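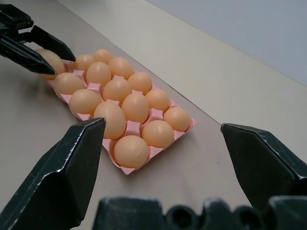
Mirnside 15-cup egg tray in pink, filled.

The Mirnside is a shallow, open tray for fifteen eggs, set out in three rows of five. It has no lid, so you see at once which cups are free. Raised ridges and small square posts between the cups keep the eggs apart.

Use it on the counter or in the pantry, or for sorting eggs before they go into smaller boxes.

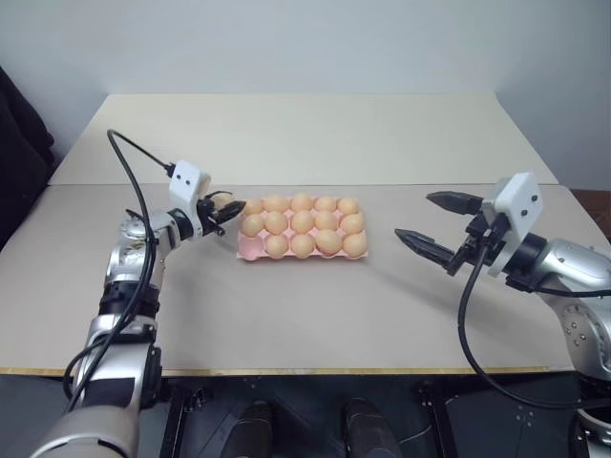
Filling and emptying

Eggs stand upright in the cups, and the tops stay clear of the tray for an easy grip. Take from the front row first - the back rows can stay full. Set the tray on a flat surface before loading.

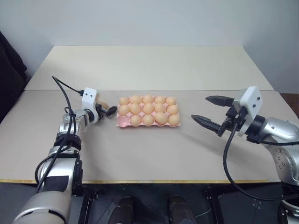

Fourteen eggs in the tray, front-left cup open.

Sold in packs of 22 or 42 trays. Orders placed with Kurkix ship in 2 to 3 working days. The pink color was added in October and costs the same as the gray.

Do not wash or soak. Wipe off dust with a dry cloth and replace any tray with a torn cup.

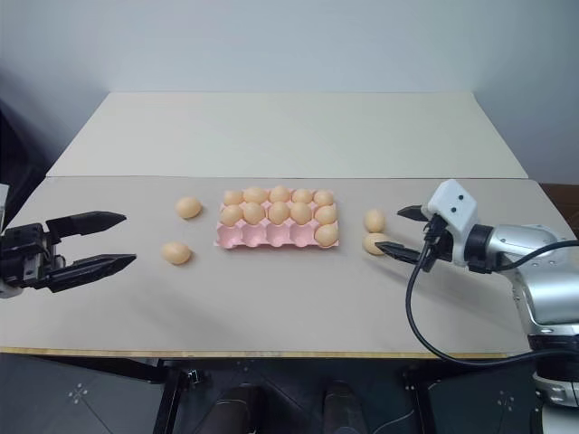
EGG STORAGE > TRAYS > OPEN

Loose eggs can roll, so put them back in the cups before moving the tray. Carry it with both hands, one under each short side.

Also in this range: Lekum lidded box, Snorradóttir wire basket.

Page updated 11 November 2020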